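Stop Comparing Grippers on Bare Tables

Filed under: Opinion, Lab Practice

Every few weeks someone asks me which of two grippers is better, and sends along a spreadsheet of pick rates to help me decide. I usually write back with one question. Where was the object when the gripper went for it? Most of the time the answer is "in front of the arm."

I think that is why so many gripper comparisons end up in a drawer. The hand gets the credit or the blame for things that belong to the arm, the table and the person setting out the parts. A gripper that does well close to the base may do badly at full reach, where the wrist has fewer angles to choose from. If the test never records position, the two results get averaged together and the number means very little.

At Zarnow we ran 210 picks with a two-finger gripper last spring and got a score we were happy with. Then we moved the arm to another table, ran the same program with the same parts, and the score dropped by 23 points. We spent most of a week looking at finger pads and grip force. The pads were fine. The parts were being put down farther out than before, and we had no record of where they had been the first time.

The fix cost us one roll of tape and an afternoon. We covered the table with kraft paper, laid a grid over it and wrote down the cell for every pick.

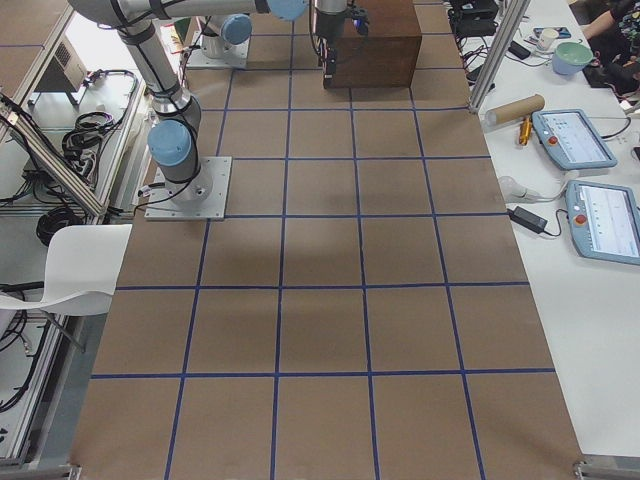
The taped grid, with the gripper close to the left face of the box.

A grid like this is crude. Tape lines drift, paper wrinkles, and a cell is a lot bigger than the error of a decent arm. For comparing grippers that is good enough. I want to know that gripper A fails in the far row and gripper B does not, and I can get that from a square of tape. I do not need a calibrated plate that takes a month to arrive.

The box matters too. Most published tests I read put the object alone on a flat surface, and real work is full of walls. Put something tall next to the target and the width of the gripper body starts to count as much as the fingers do. The Gravari hand we tried had the better grip by a clear margin and lost half its lead once it had to work beside a box. The Fu hand is slimmer and barely noticed.

People tell me that cameras make all this unnecessary, that a good vision system will find the part wherever it is. It will. Finding the part and reaching it are two separate jobs, and the log should let you tell which one failed.

Our log for the Grumness project now has 1740 picks in it, each with a cell, a part, a gripper and a result. It is a dull file. We have settled more arguments with it than with any data sheet, and two of them were arguments I lost.

So before you send me a spreadsheet, add a column for position. If the column is blank, I would run the test again.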